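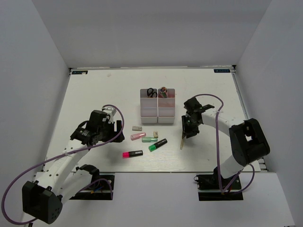

I've read the Kirkdale announcement twice now and I still don't know what we'd be buying a ticket to. Four acts on the poster, one of them a DJ set by the man who booked the other three, and a venue that has never had a full band in it as far as I can find out. They say the room will be "stripped back" for the night. Plain white walls on three sides are fine for a tabletop, but put a drum kit and a horn section between walls like that and you'll hear every snare hit coming back at you. Has anyone on this list stood in that room with the PA on? I mean stood at the back, not next to the desk.

Laurier Lemieux wrote on April 10, 2021:

> Folks, I think some of you are being too hard on the Kirkdale people.
> Jara haven't played a proper show in this part of the state since the
> Stukville one, and they're doing the whole of Plastamness front to back,
> with the original horn parts. I'd pay $41 for that alone. The other
> acts are a bonus. And the promoter told me they expect 3000 people
> over the 2 nights, so somebody out there believes in it.
>
> I'm putting together a group order. Let me know if you want in.

Laurier, you and I have been going to shows together long enough that you'll forgive me for picking at this.

First, the 3000. Is that tickets sold, or what the promoter would like to sell? Those are very different numbers, and when I asked the same question before the Stukville show I got a nice long answer about "interest." We all remember how much elbow room we had that night.

Second, "the original horn parts." Played by whom? Two of the people who played on Plastamness haven't been in the band for years. If they're back, I'd expect the poster to say so in large type. It says "with special guests," which could mean anybody with a trombone. I like that record as much as anyone here, side two especially, but half of what I like is how those particular players drag behind the beat on the slow ones. Hired hands tend to straighten all that out.

Third, doing an album front to back. I've seen five or six of these now and I can think of one that was better than a regular set. You know what's coming next, the band knows you know, and the weak song before the end is still the weak song. Jara used to be good because they'd throw out the set list if the room wanted something else. I'd rather have that, even if it meant losing a couple of favorites.

Fourth, and this is the dull one, the refund terms. I went through them and they cover cancellation but say nothing at all about a change of lineup or a move to November. After the last year I'm not handing over money on those terms, for a group order or otherwise. If it gets pushed back, who in the group is holding the tickets, and who chases the promoter?

I'm not telling anyone to stay home. If somebody can show me a confirmed lineup with the horn players' names on it, and a running order that doesn't have Jara going on after the last bus, I'll put my $41 in with the rest of you. Until then leave me off the order.

Also, whoever borrowed my copy of the first Jara single, the one with the misprinted label, I'd like it back. No questions asked.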